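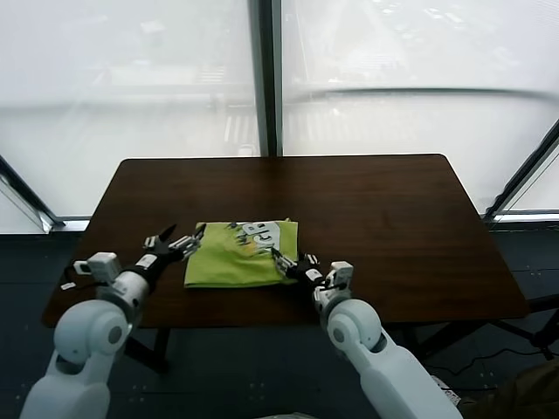 Tips for collecting folding demonstrations

I wrote these tips for the new people who join us in February. They are small things, but they save many bad recordings.

Choose one shirt and stay with it for the first day

A plain color that stands out from the table is easiest. We do 70 folds with one shirt before we change to another. Narayanan Achari prefers to change every 11 folds, and his data is also good, so please ask which plan your group follows.

Put the shirt down badly
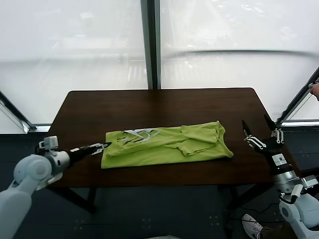
A learning system needs to see starts that are not perfect. If you always lay the shirt flat and straight, it will learn only flat and straight. Drop it, push it a little, and begin from there. A half-made fold is also a useful start. With a flap already lying over the right part and the left end still open, like the green shirt on our brown table, you can practice only the second half of the job. Save these under a separate name. Lanying Ren uses "mid" and the shirt color.

Move slowly near the cloth

Fast is fine in the air. Close to the fabric, slow down and let one hand finish before the other one starts. If you miss the edge, open, go back a little and try again in the same recording. Do not delete it. Corrections are worth keeping, up to 2 in one fold.

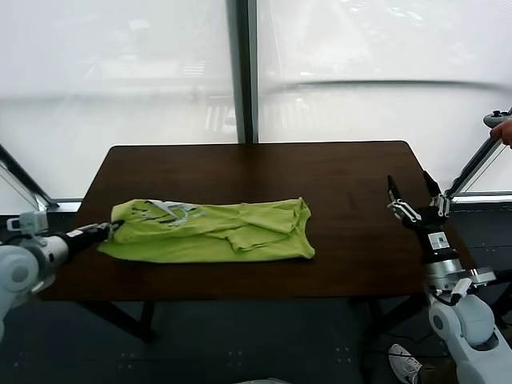
Left gripper at the shirt, right hand open and waiting.

Take a break on time

Tired operators make short, nervous movements. At Hulcombe we stop after 54 minutes, also when the session goes well. Drink something and look far away for a while.

Check the wrist view before you start

Both fingertips and the edge of the cloth should be visible. Strong window light makes the glass very pale, and this we accept, but the cloth must still show its creases. 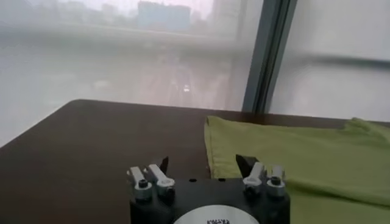 Write the notes the same day

One line for each recording is enough: shirt, start position, good or not good. On Monday you will not remember.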